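# Filell Invoicing: a review after one busy season

I run a small repair and resale business with one part-time employee. Until last year I wrote invoices in a spreadsheet and kept track of who had paid by putting a color in a cell. I got a line of credit from Nolent in the spring, and their loan officer wanted an aging report every month. I couldn't produce one without losing an evening to it. So I signed up for Filell.

The plan I use costs $36 a month. There is a cheaper one at $11, but it stops at 40 invoices a month and won't export reports, so it was no use for what I needed. The trial ran long enough for me to send real invoices and see a few of them get paid, and I'd suggest doing the same before you put in a card number.

## Setup

Importing customers from my spreadsheet took two tries. The first time it put the zip codes in the phone column and dropped the leading zeros. The help page says to format the column as text first, but you have to go looking for that page. After that it went through without errors. Past invoices can't be imported as invoices, only as opening balances. If a customer calls with a question about an old job, I still open the spreadsheet.

Connecting the bank account was simple. Transactions show up the next morning, and Filell suggests which invoice each deposit belongs to. It gets this right when the amounts match exactly. When a customer pays two invoices with one check, you have to split it by hand, and the split screen is slow.

## Reminders

This is the part I would pay for on its own. You set how many days past due the first reminder goes out, and the second, and you can edit the wording. I made mine shorter. Two of my slowest accounts now pay inside terms, and I haven't had to call either one.

You can turn reminders off for a single customer, which I did for a school that pays once a month no matter what you send them.

## Reports

The aging report is clear and prints on one page. Nolent accepted it with no changes. The cash flow forecast is weaker. It assumes every open invoice will be paid on its due date, even for customers who have been late every time, so the line on the chart is always too cheerful. I looked at it in August, when I was deciding whether to draw on the credit line to buy stock, and ended up working the numbers out on paper. 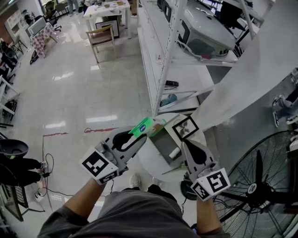
Sales tax is handled well if you sell in one state. I sell in two, and I had to set up the second rate as a separate item and remember to pick it.

## Support

Chat only, and it closes at 5 p.m. Eastern. The answers I got were correct. One took 11 hours, and that was over a duplicate charge on my own subscription, which they refunded.

## Compared with the others

I also tried Sosia and Frimpong. Sosia has the better phone app and lets you take a card payment on the spot, but its reminders can't be edited. Frimpong is full accounting software and does far more than I need. If you have payroll and inventory to deal with, look at that one first.

## Rating

Four out of five. I took one off for the forecast and the check splitting. I've renewed on the monthly plan. The annual plan is cheaper per month, but I want to see whether they fix the split screen before I commit to it.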